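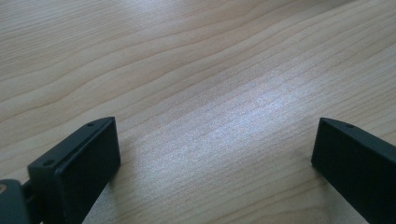

Figure 1. Gripper with fingers open over a wooden tabletop.

Automation and Work, Unit 2: The Assembly Bench
Course handout, 2025-04-07

This unit follows the introduction of robot handling at Allby, a furniture parts firm employing 230 people. Students should read it before the seminar and bring their notes on job design from Unit 1.

Until February the bench team at Allby picked fittings from trays and placed them by hand, 19 people to a shift. Part of this work has now passed to handling cells supplied by Zokard. Each cell has a two-fingered gripper of the general type shown in Figure 1. The fingers close on a part from opposite sides, so the width of the opening sets a limit on what can be picked up. Bench staff were asked to sort parts by width before a shift began, a task that had not existed before.

Changes to daily work

Cell attendants now spend much of the shift watching, clearing stoppages and refilling trays. Several reported less strain in the wrists and shoulders. Some also reported that the hours felt longer, and that there was less talk between benches – the cells stand further apart than the old stations did.

Training took 90 minutes per person and covered safe stopping, restarting and the reporting of faults. It did not cover adjustment of the gripper, which remains with the supplier. Staff who had set up their own stations for years regarded this as a loss of standing. Pay grades were left unchanged, pending a review.

Surface glare

Pale, polished surfaces reflect overhead light, and a bright patch can hide grain and fine marks from a camera. Attendants should report such patches to the shift lead and should not move lamps themselves.

For the seminar

Prepare a short written answer on which tasks at Allby were removed, which were added, and who decided. Compare your findings with the Cirklow warehouse case in the reader.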